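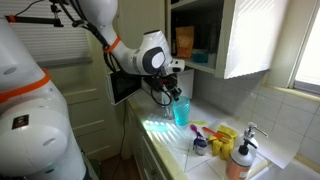 Gripper above the cup, fingers pointing down.

Tuning a pick-and-place task in Relix

This page covers the pick part of a kitchen task: take a cup off the counter and carry it to a shelf. You need Relix installed, a calibrated arm and a working wrist camera.

Start with the approach. Open the task file and set two waypoints over the cup, one high and one just clear of the rim. Keep the wrist angle the same in both. If it changes between them, the planner may swing the elbow toward the wall cabinet.
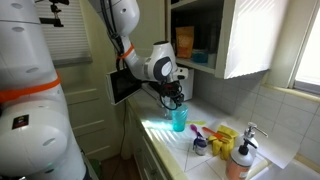 Next, lower the speed for the last leg. We use 200 as the step limit there and 2000 everywhere else. Save the file and run it in dry mode with the gripper disabled. Watch the cables as well as the fingers – the planner has no model of them.

Run it again with the gripper on and log the wrist view.

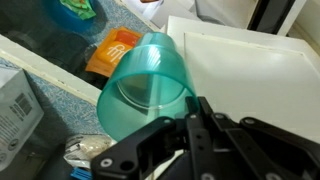 Grasp checking is done in Presix, which reads the wrist camera and returns a score. Set it to sample after the fingers close and again during the lift. A clear cup is hard for it. With the teal one, the background shows faintly through the sides and bright reflections streak across the curve, so a mask based on color alone tends to break into pieces. Turn on the edge term and raise its weight to 4. Manee Thammasiri added a tilt option in November, and it should be on for any cup held on its side.

If the score drops during the lift, have the task stop and hold. Don't let it retry from mid-air.

Last, update the collision map. Doors are stored as fixed boxes by default, so an open one has to be entered by hand under Obstacles, then reloaded before planning.
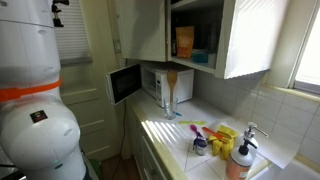 Microwave and right-hand cabinet doors open. Both need entries in the map.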